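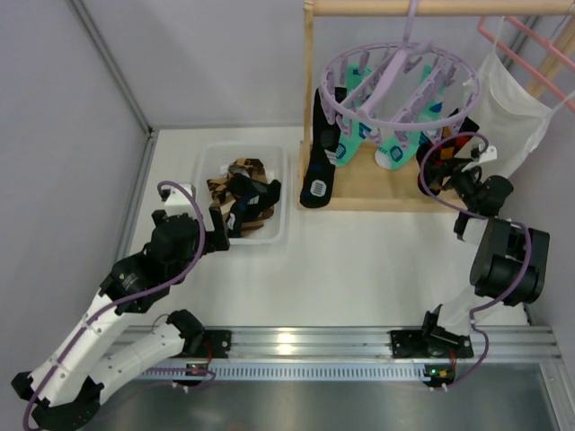

Clullholm, Monday, April 25, 2022

Playtest of the Pallano level, build 1129. I played it two times alone, then Shazia Cheema played it once while I watched and wrote notes. She did not get any hints from me.

The elevator fight is still too long. Shazia died in it 8 times, always in the second wave, when the crawlers come from the roof hatch. She told me she could not hear them. I checked the sound settings and the crawler steps are at the same volume as the rain, so I agree with her. I will make the rain lower when the wave starts and see if this is enough.

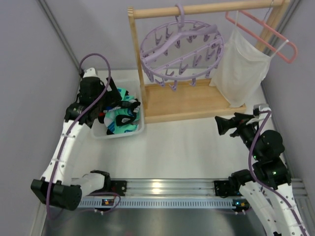 The shotgun feels better with the new reload. You can stop it in the middle and shoot, and Shazia found this by herself in the first room. The pistol I did not touch yet. It holds too much ammo at the start, so people forget to look in the side rooms, and the story notes are all there.

One bug, number 3310 in our list: if you crouch on the stairs and your teammate opens the door, the door pushes you under the floor. I could repeat it on my machine but not on Shazia's. Atif Kakakhel wrote the door code, so I left it to him. He thinks it is the same problem as in the Avine level, which we closed too early.
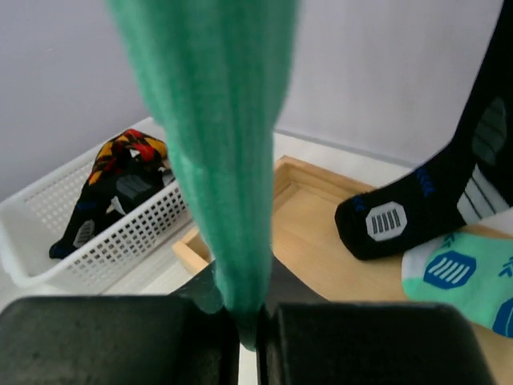

Frame rate stayed over 109 in the corridors and dropped badly in the flooded hall. I suspect the water reflections. Next I want to test the hall with the reflections off, before changing anything in the lights.

Still open: the name of the final boss. We call it Usmani in the files, and this must be changed in the subtitles too. Shazia wants the boss to speak less. I am not sure, I like the second speech. We decide before the August demo.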